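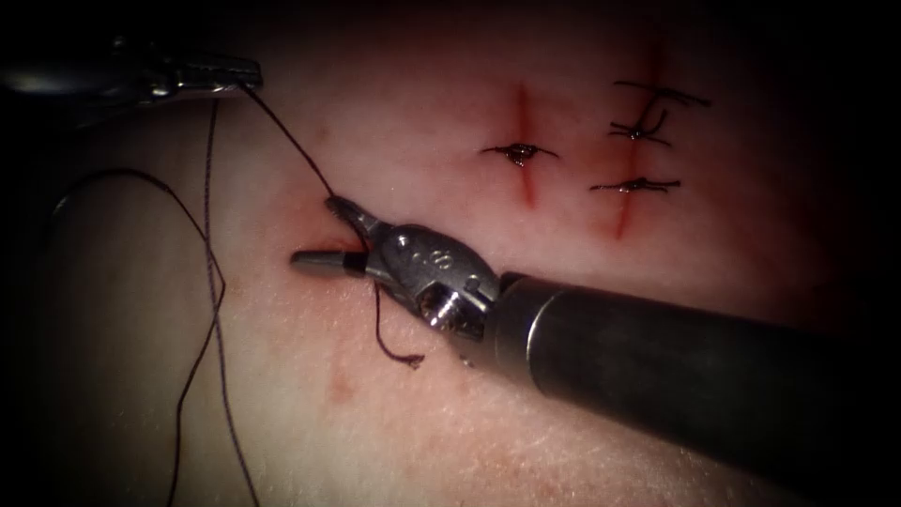 Two robotic surgical arms with a long, dark suture thread.

Print this page | E-mail this page

About Skusis

Skusis is a small school for medical interpreters in Otcombe. We teach people who already speak two languages well how to work in the room with a patient and a doctor, and we love doing it!

The school was started by Tolera Fikre and Ibsa Gudeta, who met while interpreting at the same clinic and kept comparing notes in the parking lot. What do you do when a grandmother answers every question with a story? How do you say "biopsy" in a language where most people just say "they took a piece"? They started a Saturday-style study group in Tolera's kitchen, and when the kitchen got too full they rented two rooms above the Enura bakery. We're still there (take the stairs on the left, the door sticks, push hard).

What we teach

Our main course runs 17 weeks, in the evenings. The first half is mostly vocabulary and anatomy. You'll learn the bones, the organs, the common tests, and the plain words patients really use for all of them. We spend a whole evening on pain, which people describe so differently from one language to the next that we could easily fill three. The word list we hand out on the first night has 900 terms in it, and yes, you will know them by the end!

After that we get into practice. Students take turns as patient, nurse and interpreter, using visits our teachers have written: a first prenatal appointment, a diabetes check, a consent talk before surgery, a call to a pharmacy with terrible hold music. We go over note-taking, where to sit, how to ask someone to slow down, and how to handle a family member who wants to answer for the patient. There's a lot of laughing, and some of the visits are hard. We leave time to talk afterward.

We also offer short refresher classes for working interpreters. The one on surgery and aftercare fills up first every year, followed by mental health.

Languages

Most of our students work in Amharic, Oromo, Spanish or Tagalog, and each language group has its own coach. If yours isn't on the list, write to us anyway. We have found coaches for Tigrinya and Somali that way, and both are now regular groups.

Our teachers

All of our coaches still interpret, so the examples you hear in class are fresh. Ibsa runs the practice evenings and Tolera teaches anatomy with a set of colored chalk that he guards closely. The terminology classes are held in the Dela Peña room, named for the family who gave us our first shelf of dictionaries.

Joining us

Groups are small and the school has room for roughly 38 students at a time. You don't need a medical background. We ask for a short phone chat in each of your languages, and that's the whole application. Visitors are welcome to sit in on an evening before they sign up.

Page updated January 9, 2022

Recent items
Spring course: how to sign up
Word of the month: "discharge"
Photos from our December potluck
New Somali coach joins the team
Reading list for first-time students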